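Slope alarms on two tiltmeters after rain, but survey pegs show no movement

Posted in: Landslide monitoring and emergency response
August 21, 2020

Natalia Tlapale

We have 11 tiltmeters on a cut slope above the Drornum access road, logging to a Lastuva gateway every 10 minutes. After the last wet spell, units 4 and 9 went over the warning threshold and the district closed the lower road overnight. The survey pegs were read the next morning and none had shifted outside survey error. The other nine units stayed flat.

Rain gauge total for the event was 346 mm. The previous event was 492 mm and nothing tripped, although that was before units 4 and 9 were moved to new posts.

Residents below the cut have now been evacuated twice this season and the council wants to know whether the threshold can be raised. I would like to rule out the instruments first. Has anyone seen post-mounted units behave like this in clay fill?

Drornum_South

Check the footings before you touch the threshold. A post set in freshly backfilled clay will lean as the fill takes up water, and the tiltmeter can't tell that from slope movement. Up to 2 degrees is not unusual in the first wet season. Things to look at:

Plot X and Y tilt separately. Slope movement tends to follow the fall line. Footing settlement goes wherever the backfill is weakest.
Compare the tilt with ground temperature. A daily cycle in the trace points to the post or the bracket.
Look at the recovery. If the reading drifts back as the ground dries, suspect swelling clay.

We had the same trouble on the Macapagal side and re-set the posts in concrete to 600 mm. We also put a second unit on a footpath bench as a reference.
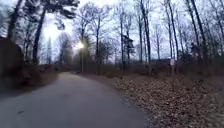 Asphalt path with leaf litter alongside.

Keep the present threshold until the posts are done. If the council is worried about repeat evacuations, ask for a two-sensor rule, where a closure needs neighbouring units to agree — but have a geotechnical engineer sign off on it, as a small failure may only pass under one post.

flatbattery

could be low voltage. ours went silly when the solar panel got covered in leaves. swap the batteries and see

kerbside_geo

Voltage is worth a look in the gateway log, but on most loggers a low supply gives dropouts or spikes, and a sag on two units only would be odd if they share a panel with the rest.

I'd add that peg readings taken the next morning don't clear the slope. Pegs show surface displacement at those points. If there is an inclinometer casing anywhere on the cut, get it read before September and compare it with the baseline. We use Flonance for the plots, though a spreadsheet will do the job with 11 units.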